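Bench pages: inside the office desktops

Letness has been repairing and reselling older desktop computers since 2011, and this page collects notes from the November bench. Job numbers are given for anyone following up a machine they left with us. Intake and testing are by Aminu Okeke, boards and wiring by Ilaria Ruggiero.

Job 2382. Motherboard left in its case, expansion cards out. On a green board like this one the cream PCI slot is easy to tell from the long black PCIe slots, and the blue one is the x16 slot where a graphics card normally goes. Press the retention latch before lifting a card – they snap easily on older boards. 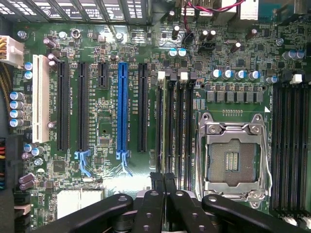
Cards that come out of a machine go into anti-static bags marked with the job number and stay with it until it is collected or sold. We don't swap parts between jobs without asking the owner first.

Job 2491. Power supply replaced, owner's drive kept. Ready for collection after 2 pm.

Job 2703. Waiting on a fan from Ridutus. Aminu will ring when it arrives.

Boards are brushed down and checked under a lamp for swollen capacitors. If we find any, Ilaria will quote for replacing them – on most boards of this age it is still worth doing. Older pages are kept under Mandagi Road, our previous address.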